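Print this page | E-mail this page
Search the help site Enter keywords Go

Removing tea residue from the inside of ceramic mugs

Posted by Katalin Halász

Our office kitchen at Cerkero maintains 16 ceramic mugs for the use of visitors. Several have developed a brown film on the inside which the dishwasher does not remove. Please advise on a method that will not damage the glaze. The mugs are in daily use and cannot be replaced before May.

Posted by Wekevance

Baking soda is suitable for this purpose. Place a spoonful in the mug, add enough water to form a paste, and rub the inner surface with a soft cloth. Leave the paste in place for 2 hours if the film is old – then rinse thoroughly. Steel wool should not be used on glazed ware. Matte finishes show scratches sooner than glossy ones. 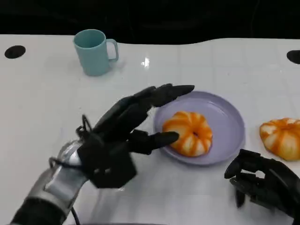

Posted by Plirex

Denture tablets. One per mug, warm water, overnight.

Posted by Ķēniņš

The paste described by Wekevance is correct. Users in areas with hard water may find that a white deposit remains. In that case, fill the mug with equal parts white vinegar and water, allow it to stand, and wash as usual. Vinegar should not be left on metal trim.

Print this page | E-mail this page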